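Buscar en los apuntes

Introducir término Buscar

Historia de los objetos cotidianos – Tema 4: El cuero, del curtido vegetal al cromo

Compartido 349 veces

En el tema anterior dejamos las fibras (lana, lino, un poco de seda) y hoy entramos en una materia que me entusiasma, lo confieso desde ya, porque obliga a juntar química, anatomía animal, comercio y malos olores en una misma clase. Traed leído el capítulo de las tenerías medievales y, si podéis, algo de cuero viejo que tengáis por casa: un cinturón, un monedero, la correa de una mochila. Lo vamos a doblar, a oler y a mirar con lupa.

1. Qué es una piel antes de ser cuero

La piel recién desollada se divide en epidermis, dermis y tejido subcutáneo. Al curtidor le interesa la dermis, una malla de fibras de colágeno entrelazadas en todas las direcciones. Si se deja húmeda, se pudre; si se seca sin más, queda rígida y translúcida como un pergamino mal hecho. Curtir consiste en conseguir que ciertas sustancias se unan al colágeno y lo estabilicen, de modo que resista el agua y las bacterias y conserve la flexibilidad. ¡Y esto se descubrió a base de probar, miles de años antes de que alguien supiera lo que era una proteína!

La dermis tiene dos zonas que conviene distinguir bien, porque salen en el examen y en cualquier tienda de zapatos:

– La flor, la capa exterior, de fibras finas y muy apretadas. Es la cara lisa, la que toma brillo y conserva el dibujo de los poros.
– La zona reticular, más profunda, de fibras gruesas y más abiertas. Cuando queda a la vista hablamos de carne o, si está separada de la flor y lijada, de serraje.

El ante y el serraje afelpado se trabajan por esa cara interior. El nobuk, en cambio, es flor lijada muy suavemente (aquí se equivoca medio curso todos los años, apuntadlo con mayúsculas). Una correa puede combinar acabados distintos, y basta acercarse a los bordes para ver cómo se comporta cada uno: lo liso mantiene la línea y lo afelpado suelta pelusa.
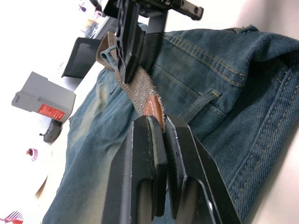

Mwanahawa Nyamweya objetó en este punto que la distinción entre flor y carne sirve de poco cuando el fabricante pega una película de poliuretano sobre el serraje y la graba con poros falsos, y que en ese caso el ojo engaña y solo el canto cuenta la verdad. Tiene toda la razón, y la objeción se queda en los apuntes. En el canto de un serraje recubierto se distingue la película encima de las fibras; en una piel plena flor, las fibras se van cerrando poco a poco hacia la superficie y no hay ninguna frontera limpia. Haced la prueba con una lupa de aumento modesto, es una maravilla.

2. El curtido vegetal

El procedimiento clásico europeo usa taninos extraídos de cortezas y maderas: roble, castaño, mimosa, quebracho. Las pieles pasaban primero por la cal para soltar el pelo, luego se descarnaban a cuchillo sobre un caballete y después iban a los noques, los pozos donde se alternaban pieles y corteza molida. El proceso duraba meses, y para las suelas gruesas podía pasar del año.

De ahí salen varias consecuencias sociales estupendas de estudiar. La tenería inmoviliza capital, necesita agua corriente y huele fatal, así que las ordenanzas la mandan río abajo o fuera de la muralla. En nuestro caso de estudio, la tenería Stamammont, los libros de cuentas de 1891 recogen 3 partidas de corteza de roble y una queja vecinal por el color del arroyo. Leed la queja entera en el dosier: el redactor está indignadísimo y escribe de maravilla.

3. La llegada del cromo

En la segunda mitad del siglo XIX se ensaya el curtido con sales de cromo, y en las décadas finales se vuelve viable a escala industrial. El cambio es enorme. Lo que exigía meses se resuelve en días, a veces en menos; la piel sale más ligera, más elástica y más resistente al calor. Recién curtida tiene un tono azulado muy característico, y por eso en el oficio se la llama wet blue.

El cuero vegetal se oscurece con la luz y el roce, se deja repujar y guarda la forma. El de cromo mantiene mejor el color y aguanta la lluvia con más dignidad, pero apenas admite el grabado. Por eso los guarnicioneros del taller Oltach siguieron comprando piel vegetal para cinchas y riendas cuando los zapateros del mismo barrio ya se habían pasado al cromo – dos materiales que convivieron durante generaciones, cada uno en su oficio.

4. Coser, rematar, conservar

La costura de guarnicionero se hace con dos agujas y un solo hilo, que se cruzan en cada agujero. Si se rompe una puntada, la otra mitad del hilo aguanta. Una máquina de pespunte enlaza dos hilos distintos y, cuando uno cede, la costura puede abrirse con más facilidad. Fijaos también en la inclinación de las puntadas: a mano suelen quedar ligeramente oblicuas.

Para la conservación, poca grasa y nada de radiadores. El cuero vegetal antiguo puede sufrir la llamada podredumbre roja, que lo vuelve polvoriento y rojizo, y ahí ya no hay crema que valga.

Para la próxima sesión

Lectura: el dosier Dellinham, apartados sobre gremios y aprendizaje. Ejercicio escrito de una página: elegid un objeto de cuero, identificad la cara visible y proponed con argumentos si el curtido es vegetal o de cromo. Si dudáis, decid que dudáis y explicad por qué; esas suelen ser las mejores entregas.

4 comentarios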